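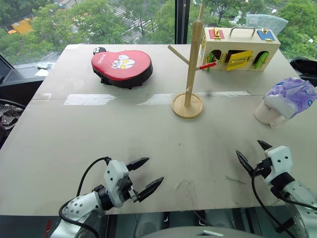 Plundarel Tabletop Set: data card

Contents
1. Summary
2. Set-up
3. Objects
4. Tasks
5. How episodes were gathered
6. File layout
7. Labels
8. Known problems
9. Changes and contact

1. Summary

Plundarel is a set of two-armed manipulation episodes gathered by teleoperation at a single table. It holds 2000 episodes across 18 tasks. It was made to train and compare policies that learn from demonstrations, with camera images and joint readings as input and joint targets as output. Most of the tasks involve small fastenings, hanging things up, or moving soft items that change shape when held.

The set is meant for research. It has not been checked for use in any product, and the episodes come from one room only.

2. Set-up

Two arms, each with a two-fingered parallel gripper. The fingers are black and taper to a point, which helps with latches and small pegs but gives a poor hold on smooth, rounded things. The arms reach over the near edge of the table. The main camera sits at the head and looks down across the work surface towards the window. There is also one camera on each wrist.

The tabletop is pale beige-grey, with scuffs and a seam between two boards. White tape lies in two strips along the seam, the longer one running from the middle towards the right. Users who crop or mask the head view should keep the tape in, as the colour correction script looks for it.

The window behind the table is floor to ceiling. No blind was used. Outdoor light, trees and road traffic are therefore part of the background in the head view.

3. Objects

Objects are listed by the short name used in the labels.

heart_case: red heart-shaped padded case, black zip edge, cartoon face on the front, small black plush charm attached
mug_tree: light wooden stand with a round flat base and an upright pole
busy_box: wooden toy lock box with a metal handle, coloured panels and small doors, several kinds of fastening
paper_cup: white, dark lettering on the side
bag_purple: purple and white plastic bag with a printed pattern
bag_clear: translucent plastic bag, usually crumpled

Further objects are listed in objects.csv. Not every object on the table in an episode is part of the task. Items that play no part are marked as distractors in the episode record, and a distractor may overlap or partly hide a target.

4. Tasks

Each task has a short written instruction and a fixed end condition. A few of them:

- Close the yellow door on the busy box.
- Move the heart case to the right of the mug tree.
- Take the purple bag off the cup and leave the cup standing.
- Hold the busy box still with one arm and lift a panel with the other.
- Put the clear bag to the left of the tape.

The full list is in tasks.csv. Where an instruction says left or right, it means left or right as seen by the head camera.

5. How episodes were gathered

Operators worked in blocks of 40 episodes, one task to a block. Between episodes the objects were put back by hand within the start area given for the task, with a fresh position and turn each time. Start poses of the arms were kept open-gripper and clear of the table.

An episode ends when the operator presses the stop pedal or after the time limit. Failed attempts were kept if the operator recovered from them within the same episode -- these are flagged. Attempts with a dropped camera stream or an arm fault were thrown away.

Eight operators took part. Operator codes are included, names are not.

6. File layout

Each episode has its own folder, holding three video files, one table of joint positions and gripper openings, and one record file in JSON. Times are in seconds from the start of the episode. The joint table runs at a higher rate than the video; use the time column to match them and do not assume a fixed ratio.

The Omness split files give train and held-out lists by episode. The Bresby split holds out whole tasks instead. Results on the two are not comparable.

7. Labels

success: set by a second person from the video
recovered: at least one failed grasp or slip, then completed
distractors: list of short names
light: bright, even or dim, judged by eye

8. Known problems

- Light from the window changes between blocks. Dim episodes are under-represented.
- The upright of the mug tree can line up closely with the window mullion in the head view. Segmentation tools sometimes join the two.
- Both plastic bags give noisy depth estimates. We do not supply depth.
- Gripper cables cross the wrist views in some poses.
- Chairs and other things at the sides of the table were not kept in fixed places.

9. Changes and contact

Saturday, January 8, 2022: first release. Joint tables re-exported after the sign error in the left wrist joint. Copies passed round before this date should be deleted.

Report faulty episodes to Vendula Hudec on the Zeman tracker, with the episode folder name and the time in seconds.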